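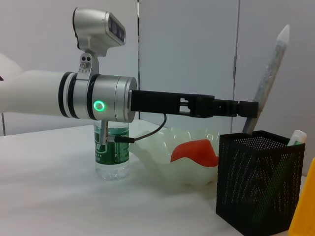
Meter readings at Skotside: change to the February round

The water meters in blocks A to C will be read remotely from February. Hinrichs has fitted radio heads to all 23 risers, and each head sends a reading at 9 in the evening. Residents no longer need to return the yellow card.

The first test round gave a total of 1,472 cubic metres, against 1,468 on the old dials. Uriel Aravena puts the gap down to two dials in block B that stick below the half mark. Both will be replaced — the stopcocks on those risers will be shut for nearly 20 minutes each, and a note will go on the stair door the day before.

Block D stays on cards for now. Its pipes run behind the bin store wall and the signal does not get through. A repeater is on order.

Queries about past bills go to Skarphéðinn Hviid at the Skotside office, with the meter number from the top of the bill.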